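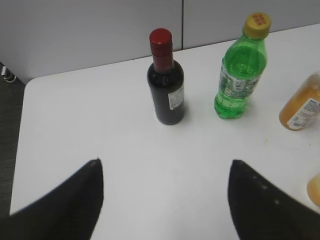

흰 상판 위의 작은 와인병과 초록색 음료수병. 오른쪽 끝에는 호박빛이 도는 주황색 병.

작은 병들과 흰 테이블, 여름 모음

들러 주셔서 고맙습니다. 이 페이지는 제가 좋아하는 작은 병들과 그 병들이 늘 올라가는 흰 테이블에 관한 갤러리입니다. 갤러리라고 하니 조금 거창한데요, 그냥 차 한 잔 옆에 두고 천천히 내려 보시면 되는 페이지예요. 사진은 많지 않고 제 수다가 훨씬 많습니다. 예전부터 제 글을 읽어 주신 분들은 이미 각오하고 계시리라 믿어요.

작은 병을 좋아하게 된 건 꽤 오래전 일입니다. 어릴 때 이모 댁 장식장 안에 손바닥만 한 양주병들이 줄지어 서 있었는데, 어른들 말씀 나누시는 동안 저는 그 앞에 쪼그려 앉아서 뚜껑 모양을 하나하나 들여다보곤 했어요. 큰 병을 그대로 줄여 놓은 것 같은데 막상 큰 병 옆에 세워 보면 목의 굵기도 다르고 어깨선도 다르더라고요. 줄이면서 어디를 남기고 어디를 뭉뚱그렸는지, 그걸 찾아보는 재미가 지금까지도 이어지고 있습니다.

위쪽 사진에서 제가 제일 먼저 보게 되는 건 역시 와인병입니다. 거의 검정에 가까운 짙은 유리인데 불그스름한 보랏빛이 아주 살짝 돌지요. 목을 감싼 빨간 캡슐이 반질반질해서 더 또렷해 보이고요. 저는 캡슐 위쪽에 가로로 잡힌 주름을 참 좋아합니다. 없어도 그만일 것 같은데, 그게 있어서 병이 갑자기 점잖아 보이거든요. 라벨은 옆으로 조금 돌아가 있어서 글씨를 읽기는 어렵습니다. 바로 세워 둘까 하다가도 저는 병이 살짝 고개를 돌린 모습이 더 마음에 들어서 늘 그냥 두는 편이에요.

초록색 병은 또 전혀 다른 매력이 있습니다. 비치는 플라스틱에 노란 뚜껑, 이 조합은 몇 번을 봐도 기분이 좋아져요! 뚜껑 윗면에 빨간 글자가 조그맣게 찍혀 있는 것도 귀엽고, 허리가 잘록한 것도 귀엽고, 바닥이 울룩불룩한 발 모양인 것도 귀엽습니다. (네, 다 귀엽다고 하고 있네요.) 하지만 제가 정말로 보여 드리고 싶었던 건 병 옆 상판에 번진 옅은 초록빛이에요. 빛이 병을 지나면서 테이블에 색을 조금 나누어 주는데, 상판이 흰색이 아니었으면 아마 모르고 지나갔을 거예요.

주황색 병은 오른쪽 끝에 일부만 나왔는데도 존재감이 대단하지요. 안에 든 액체 색 때문에 몸통 전체가 등불처럼 보입니다. 저는 이런 색을 볼 때마다 할머니 댁 살구청이 생각나요. 색만 그렇다는 이야기입니다. 맛까지 그럴지는 모르겠어요.

테이블 이야기도 조금

병 사진을 올리면 병보다 테이블을 물어보시는 분이 꼭 계십니다. 처음에는 조금 서운했는데 이제는 저도 이 테이블이 주인공 가운데 하나라고 생각하게 되었어요. Flillau에서 나온 것이고, 가로 720밀리미터에 세로 555밀리미터입니다. 식탁으로 쓰기에는 좁고 협탁으로 쓰기에는 넓은, 참 애매한 크기지요. 그런데 작은 병들을 올려놓기에는 이만한 것이 없습니다. 병과 병 사이를 넉넉히 벌려도 자리가 남고, 의자에 앉은 채로 맨 뒤쪽까지 손이 닿아요.

이걸 들일 때 도와준 사람이 Bülent Saraç 씨입니다. 나무색이 도는 Skarkano 테이블을 사겠다고 제가 몇 주를 고집했는데, 뷜렌트 씨는 가게에서부터 줄곧 흰 쪽이 낫다고 했어요. 색 있는 병을 올릴 거면 바닥이 조용해야 한다면서요. 그때는 그 말이 무슨 뜻인지 잘 와닿지 않았는데, 유리와 플라스틱을 나란히 세워 두고 그림자를 보다 보니 고개가 끄덕여지더군요. 와인병 둘레에 부드러운 회색 그림자가 지고, 그 옆에서 초록 병은 초록빛을 흘리고 있고요. 나뭇결 위였다면 두 가지가 이만큼 달라 보이지는 않았을 것 같습니다. 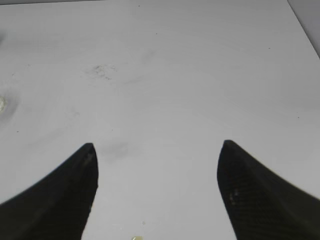

가까이에서 비스듬히 본 흰 상판. 옅은 회색 얼룩 같은 자리가 흐릿하게 보입니다.

흰 상판을 오래 쓰신 분이라면 이런 자리를 잘 아실 거예요. 주변보다 아주 조금만 어두워서 정면에서는 모르다가, 몸을 숙이면 갑자기 눈에 들어오는 자리 말입니다. 그림자인지 자국인지 저도 한참을 들여다보았는데 사진만으로는 말씀드리기가 어렵네요. 저는 이런 걸 보면 일단 손끝으로 쓸어 보고, 그다음에 행주를 가지러 가는 사람입니다.

닦는 이야기가 나온 김에 제 방식을 적어 둘게요. 평소에는 미지근한 물에 적셔 꼭 짠 면 행주로 한쪽 방향으로만 닦고, 곧바로 마른 천으로 한 번 더 지나갑니다. 동그랗게 문지르면 제 눈에는 꼭 결이 남는 것 같더라고요. 끈적한 것이 묻었을 때는 행주를 잠시 얹어 두었다가 닦고, 그래도 안 되면 주방 세제를 한 방울만 씁니다. 예전에 Fovireo 세정제도 써 보았는데 향이 저한테는 조금 강해서 지금은 현관 쪽 선반을 닦을 때만 꺼내요. 거친 수세미는 쓰지 않습니다. 한 번 써 보고 싶은 마음이 들 때가 있지만, 그럴 때는 창문을 닦으러 갑니다.

병은 올리기 전에 바닥을 꼭 한 번 닦아 주세요. 선반에 오래 있던 병은 생각보다 먼지를 많이 데리고 다니고, 특히 발이 올록볼록한 플라스틱 병은 그 골 사이에 먼지가 끼어 있다가 흰 상판 위에 고스란히 내려앉거든요. 저는 마른 붓으로 골을 털고 나서 천으로 닦습니다. 화장용 붓 가운데 안 쓰게 된 것이 딱 좋아요.

자리 잡는 요령이라고 할 것까지는 없지만, 저는 짙은 병을 먼저 세우고 비치는 병을 그 옆이나 조금 뒤에 둡니다. 짙은 병은 가만히 무게를 잡아 주고, 비치는 병은 빛이 드는 쪽에 따라 표정이 계속 바뀌니까 몇 번이고 옮겨 보게 돼요. 아침에 마음에 들던 자리가 오후에는 영 심심해 보이기도 하고, 해가 넘어갈 무렵이면 또 처음 자리가 제일 낫고 그렇습니다. 그러다 보면 커피가 다 식어 있지요.

자주 받는 문의에 짧게 답을 남깁니다. 병은 판매하지 않습니다. 마음 써 주시는 건 정말 감사하지만 하나하나 정이 들어서요. 혹시 집에 작은 병이 있는데 둘 곳이 마땅치 않다는 분은 Kurup 공방 앞 진열대에 연락해 보세요. 사장님이 유리병을 무척 좋아하셔서, 사연까지 적어 드리면 더 반가워하십니다. 메일 답장은 제가 좀 느린 편이라 2주쯤 넉넉히 기다려 주시면 좋겠어요.

8월에는 파란 병들만 따로 모아서 올려 보려고 합니다. 파란색은 흰 상판 위에서 어떤 빛을 떨어뜨릴지 벌써부터 궁금해서, 요즘은 장을 보러 가서도 음료 코너 앞에서 한참을 서 있곤 해요. 혹시 예쁜 파란 병을 보신 분이 계시면 아래 방명록에 살짝 알려 주세요. 뚜껑 색도 같이 적어 주시면 더욱 좋습니다!

마지막 수정: 2025년 6월 30일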